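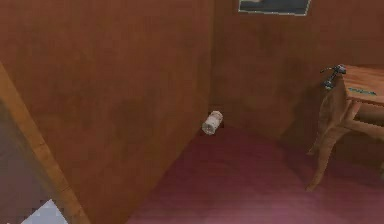 Last updated: March 16, 2022

I've lived with magnolia walls for 13 years and I'm done with them. Everyone says keep it neutral, think of the buyers – what buyers? I'm not going anywhere! My friend Anjana painted her hall a deep rust last May and I've been jealous ever since (she did it in two evenings, with the radio on). Yes, dark colours show every scuff, and yes, you'll need another coat. Do it anyway. You can always paint over it.

Filed under: Home Truths, Opinion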